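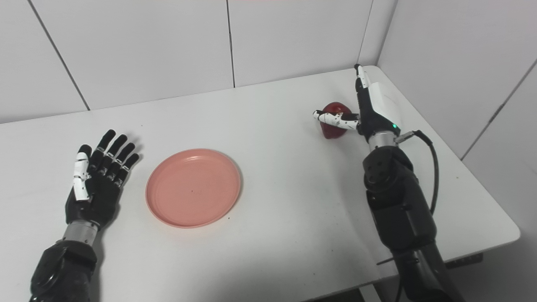
Photo: Lovus / Roxana Costache

FOR IMMEDIATE RELEASE
28/11/2024

Lovus opens its robot lab to visitors, two-handed demo draws full house

VANAGS, Lornov Park. Full house at the Lovus lab this week. 349 visitors through the doors, up to 19 at a time in the demo room. Students, suppliers, a few neighbors from across the road.

Main draw was the tabletop demo. Two black five-fingered hands with white thumbs, a pink plate, a red apple. Visitors picked the next task from a short list and the team ran it on the spot.

"People want to see the thumb work," said Octavio Montecinos, head of hand design. "They get right up to the line and ask why it's a different color. Good question, long answer."

Each session ran 90 minutes, incuding time for questions. Malathi Bangera's controls group took most of those. Grip force came up a lot. So did price, no comment on that yet.

Partner firm Vavitus had its own table in the lobby with wrist parts to handle. Busy all day.

Next open day is planned for May. Same format, bigger room. Sign-up list to follow on the Lovus site, school groups should write in early as places went fast this time arround.

Press contact: A-yeong Chae, Lovus press desk, ext. 719. Interviews on request.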